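3.2 Choosing and checking the thickener suppliers

Before any lotion could be mixed we had to settle where the thickening agents would come from, and this took a good deal longer than we had allowed for in the project plan. Personal care makers of the smaller sort, which is to say workshops turning out hand cream, shampoo and the like in batches one person can stir, are seldom the customers that ingredient suppliers have in mind. The price lists are written for people who buy by the pallet. We wanted to know how such a workshop gets on when it goes looking for xanthan gum, guar gum and cellulose gum of a steady quality, and whether the paperwork that comes with the sacks is of any real use to the person at the mixing bench.

We wrote to 43 suppliers and had replies from 40 of them, a far better return than we had dared hope for, and we remain grateful to the sales staff who answered our rather long letter with such patience. Three firms, referred to from here on as Grerno, Ritine and Sobczak, were willing to send small sacks from more than one production lot, and it was this willingness, more than price, that decided the matter. A workshop can live with a gum that costs a little more. It finds it much harder to live with one that behaves differently every time a new sack is opened, and several of the makers we spoke to had sad stories of a whole morning's shampoo going down the drain.

Each lot was tried in the same plain base of water, glycerine and preservative, stirred by hand and then left to stand overnight. Thư Tiêu, who kept the bench book, gave each trial a line of its own, and by the end of May the book held 252 lines, with a fair number of cross remarks in the margins. Thickness was read the following morning, always before the room had warmed up, and any trial with visible lumps was sieved, read again and marked with a small star in the book.
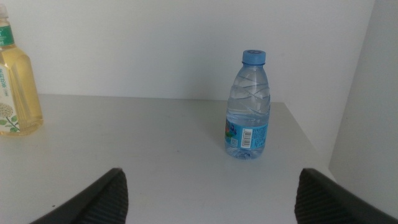
Figure 4. Bottled water with a light blue cap and label.

The differences between lots were larger than the certificates would lead one to expect. Guar gum was the worst in this respect, and we say so with some regret, as it is the cheapest of the three and many makers are fond of it. Two lots from Sobczak with the same grade printed on the sack gave lotions that nobody at the bench would have taken for the same recipe. Xanthan gum from Grerno and from Ritine was steadier, although the Ritine material clumped badly unless it was first wetted with the glycerine. Once we had learned to do this (and it is a habit we should warmly recommend to any beginner) the clumping troubled us very little.

Cellulose gum fell somewhere between the two. It gave the smoothest feel on the skin in our hands, but it was slow to swell, and a maker in a hurry might well add more than is needed and come back the next day to something nearer jelly than lotion. We return to this in Section 3.4, where the trials are repeated with the Karia base, which contains more oil and is closer to what is sold in the shops.

A word should be said about the certificates themselves. Most gave a range for thickness so wide that every lot we tried would have passed, and only a few said how the reading had been taken. When we asked, the answers were friendly but varied, and in two cases the method had been changed between one lot and the next without any note to the buyer. For this reason the tables in the next section use our own readings throughout, with the suppliers' figures given alongside for those who would like to compare them.

Last updated: Wednesday
Print this page
E-mail this page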